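Teaching a two-armed home robot to fold back a duvet
Part 3 of the Naltis build notes
Fri 3 September

Parts 1 and 2 covered the wheeled base and fitting the two arms. By now you should have a robot that drives, stops when you press the stop button, and can open and close both grippers on command. If it can't do all three, go back and sort that out first. Everything below assumes it works.

The job in this part is bedding. It sounds like an odd place to start, but a duvet is large, soft and hard to damage, and if the robot drops it no harm is done. I tried cups first, in April, and spent most of the month sweeping up.

What you need

A bed you can reach from the foot and at least one long side
A duvet, plain if possible
The Naltis base with both arms fitted and the head camera working
A laptop on the same network, running the Flater control software
A tape measure and some masking tape
A second person, or a stop button on a long lead

Step 1. Set the bed up the same way each time

Pick a starting layout and stick to it. Mine is a fitted sheet, pillows against the headboard, and the duvet folded lengthwise so it runs from the head end down to the foot. Leave the lower end of the duvet hanging over the edge of the mattress a little. The grippers need something to get hold of, and a duvet lying flat on the bed gives them very little.

Leave the runner and the throw on if you normally have them. I took mine off for the first week, and then had to redo a lot of the work when I put them back, as the robot had never met them.
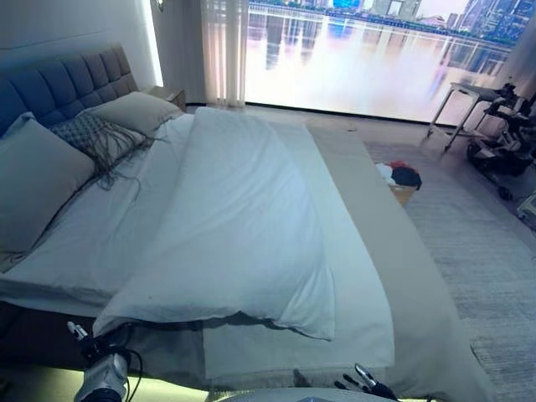 Both grippers near the foot of the bed, with the folded duvet on the left and the beige strip running down the right side.

Step 2. Set the head camera

Tilt the head until you can see the whole duvet, the foot of the bed and both grippers at their rest position. On my build that is 52 degrees down from level. Yours will differ if you changed the height of the column in Part 1.

Check the view on the laptop with the curtains as you'll have them during the run. A bright window will wash out part of the picture, and if exposure is left on automatic the bedding gets darker every time the head turns towards the glass. Turn automatic exposure off in the Flater camera page and set it by eye on the duvet. White bedding should show its creases. If it is one flat patch of white, bring the exposure down until the folds come back.

Under-bed lighting is fine, but leave it either on or off for the whole session.

Step 3. Clear the floor, within reason

The base needs a clear strip at least 75 cm wide along the foot of the bed. Walk the strip yourself and look for cables, chargers and the edges of rugs. Rug edges are the worst. A corner that has lifted even slightly will catch the front of the base and turn it a few degrees, and after that every reach lands short on one side. Tape corners down if they fall inside the strip.

Things outside the strip can stay. I keep a basket of clothes on the rug past the foot of the bed and a small white table over by the window, and neither has caused trouble. What matters is that they don't move much between runs.
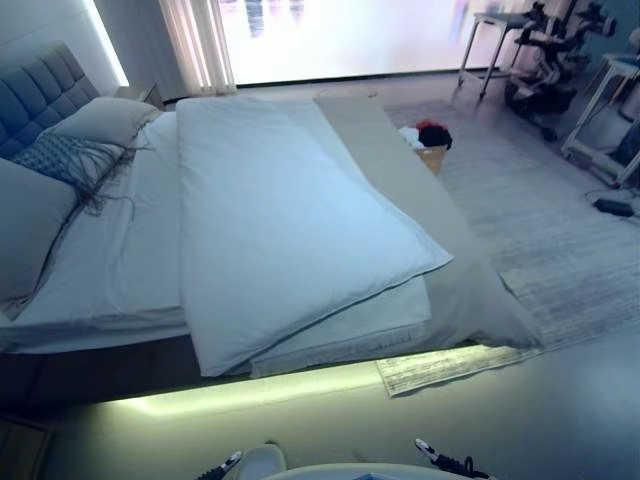

Step 4. Park the base

Drive to the foot of the bed and stop when the front of the base is 2 cm clear of it. Put masking tape on the floor against the wheels so you can come back to the same place. Keep the grippers low while you drive, and only bring them up once the base has stopped.

If you are tempted to park closer, don't. The elbows need room to fold, and on an early attempt I had one jammed against the side of the mattress with the motor still pushing.

Step 5. Set the grip force

Open the arm page in Flater and set both grippers to 60 per cent. Lower than that and the cover slides out as soon as the arms start to pull. Higher works too, but my motors got noticeably warm after a few runs, and the fabric came away creased.

Rubber sleeves on the fingertips help a lot. I cut mine from an old pair of washing-up gloves. They last about a fortnight.

Step 6. Record the movement by hand

Put the arms in follow mode and guide them yourself. Go slowly. The order I use is:

Bring both grippers up level with the top of the mattress.
Close the left gripper on the hanging end of the duvet, near the corner.
Close the right gripper on the opposite corner.
Lift both together until the end is clear of the sheet.
Move both arms across the bed, keeping the gap between them the same.
Lower, open, and draw back before moving sideways.

The last one caught me out several times. If the grippers open and then move sideways straight away, a finger hooks the cover and drags it off again.

Record it more than once, and move the duvet a little between recordings. Ten near-identical recordings taught my robot to grab at one exact spot on the bed, whether or not there was any duvet in it.
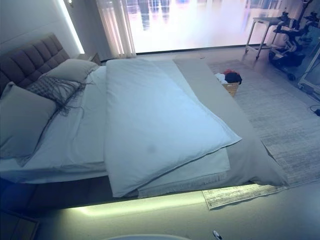
Save each recording as you go, with a name you'll understand in a week. Flater will happily overwrite an old file without asking. I use the bed layout first and then the run number, so all the folded-lengthwise ones sit together in the list.

Step 7. Play it back

Run at quarter speed with your hand on the stop button. Watch the elbows before anything else, then the grippers. If both look right, go up to half speed. I haven't gone past half speed in the bedroom and don't see much need to.

Common problems

One gripper misses. The base is probably at an angle. Check the wheels against the tape.

The sheet comes up with the duvet. You are gripping too low. Raise the closing point by a finger's width and record again.

The runner gets pulled along. Mine drapes over the corner of the mattress, and the right gripper likes to pinch it. Start the right hand a little further in.

The arms stop halfway. Look at the log in Flater. It is usually the force limit, and usually means the duvet is trapped under something.

Parts list changes since Part 2

The wrist brackets from the Grostavdale kit have been replaced by the Han ones, which take the same bolts. If you already fitted the old type there's no need to swap them for this job, but tighten them before each session. Part 4 will cover pillows.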